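Workshop notebook, Drandel Playhouse – Oct 21, 2018

Set and props for the Restville production, second week in the workshop. 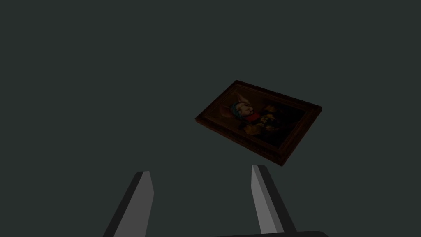

Is the second act still too dark for the back rows? The stage manager asked this before I had my coat off, and she wanted an answer before the lighting rehearsal. I said I will try two more lamps on the left side, at 3000 K, and keep the blue ones low.

Flats: the door flat sticks again. I planed the bottom edge in August, but the new floor cloth is thicker. Took off 2 mm more. Now it closes, but one hears it from the hall.

Paint: Shibata grey is finished. The Nirnorex grey dries more shiny, so I mixed in some chalk. Test piece is on the shelf near the sink, please do not lean things on it.

Money: we have spent 1495 until now, and 410 is left for the staircase. It is tight – maybe we can use the old handrail from the spring play. I must measure it.

The lead actor asks for a lower third step. I am against it, all the other steps must then change too. To discuss with the director.

Still to do: castors for the bed, black tape, glue for the sofa leg.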